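Meal tray layout notes, 9/23/23

Second go at the lunch table today. Ramil Cruzado wanted it set out the way it will be for the November open day, so I got the brown covering down first and then started putting the food out on top of it.
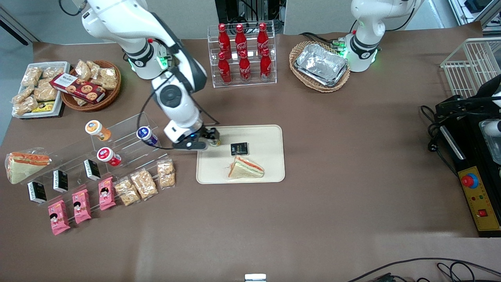
I've been going back and forth on the trays all week. The big dark ones from Tamihana look smart but they show every crumb and they're too deep - you have to reach in over the edge to get hold of anything. The beige ones have a raised rim too, and the rounded corners wipe out in one go. I'm sticking with beige. Ramil says they look like school dinners. I like school dinners!

The sandwich goes in the lower half of the tray with the little black box above it, and that leaves plenty of room for a drink and a packet of something. I did try the sandwich at the top first (long side against the rim) and it looked daft. Clear wrap is a must, by the way. You want people to see the lettuce and the filling without picking up every one and turning it over, and the paper-fronted ones we had from Fonda got handled to death.

Coke is in the two-tier acrylic rack at the back, three up and three down. I'm very fond of that rack. It keeps the bottles off the table and you can tell at a glance when it wants filling. Only grumble is that it scratches if you so much as look at it, so soft cloth only please, and no more of the blue scourers.

Foil trays are next to it in the oval wicker basket. They were living in a carrier bag under the sink until this morning, so that's progress. They do get crinkled when you stack them in there but they flatten out with a thumb.

Puffed rice bags in the white tray, other snack bags in the round basket. I had them all in together to begin with and it was a mess, everything sliding over everything else. The dark red cookie box doesn't really have a home yet. It's lying across the front of the round basket for now and I don't hate it there, but the Koltus shelf riser might suit it better if I can find where that's gone.

The long tiered stand down the left is on the slant. I had it square to the edge last time and the whole table felt like a shop counter. Slanted is friendlier, and you can get at it from two sides.

Still to do:
Order more beige trays, Clemum sell them in packs of 40.
Labels for anything with nuts in.
Find the shelf riser.
Ask Ramil whether we want a second sort of drink, as not everyone will have Coke.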